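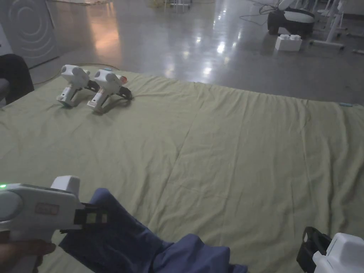

One reader wrote in after the last issue to ask why we bother checking the hand-held grippers between garments when the arms are the expensive part, and whether a wipe at the end of the day wouldn't do just as well. Fair question! I used to do it that way myself, and I lost most of a November to jaws that closed a hair off center and nobody's logs agreeing with anybody else's.

So, the Huka folding cell. We keep the grippers on the green sheet while we're working, and I like them lying on their sides with the jaws clear of the cloth (lint gets into the pivots faster than you'd believe). Before a pair goes back into use I open and close each one by hand, look for a light on the housing, and tug the jaw pads with a fingernail. If a pad moves, it comes off and gets a new one. 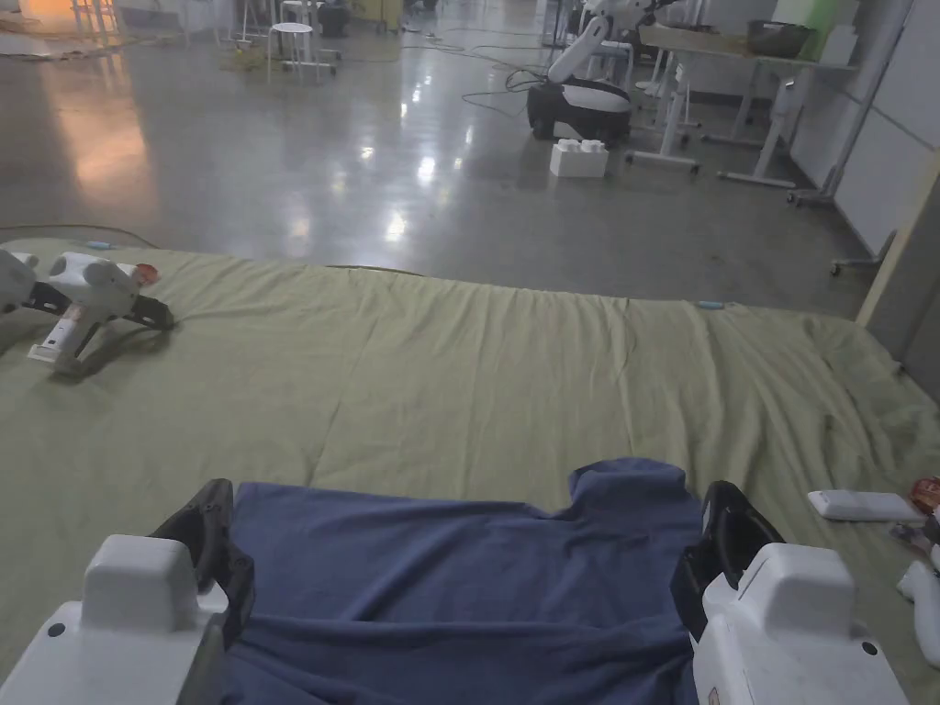
CÁCERES, 05/06/2026. We're up to 2,229 folds on the current set of pads, which is better than I expected from the last batch. T-shirts are easy on them. Trousers are the ones that chew things up, especially around the zipper, so I've started swapping the pads after every 30 pairs and not waiting for them to look bad.

The other change is screws. They creep. I put a hex key on every one of them in the morning, snug and no more, and I do the fingers before the base plate because a loose finger will fool you into thinking the plate is bent. My test after that is plain old cloth:
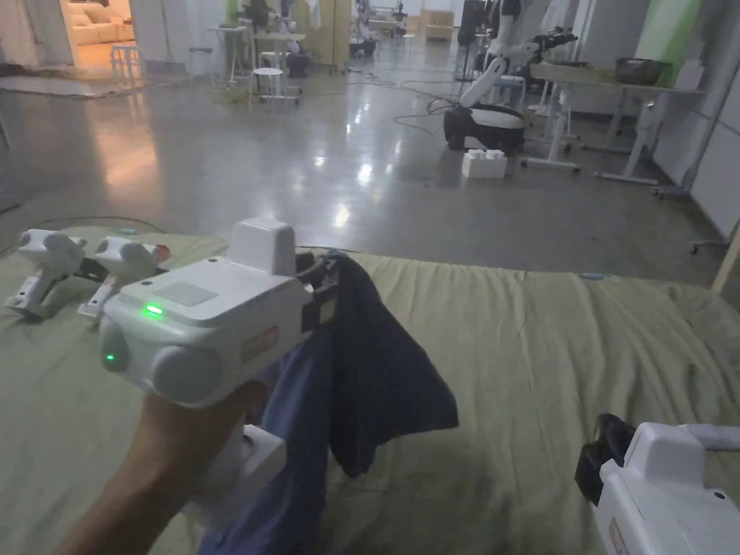

and if it slips out while I slowly get to 16 in my head, the jaws go back on the bench. I do it again with the gripper tilted, then with a single layer, which is where a worn pad usually gives itself away. The whole round takes me 6 minutes per gripper now. It was a lot longer when I kept losing the hex key under the sheet.

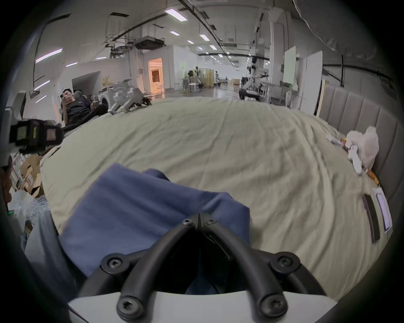 Dana Whitlock
Cell Upkeep, Prurnora

P.S. The new pads from Prelness are on order. If you're setting up your own cell, leave the old ones on until you've got a full set to fit, as mixing them gave me a lopsided grip for a week. Send me your pad numbers and I'll put them in the next issue.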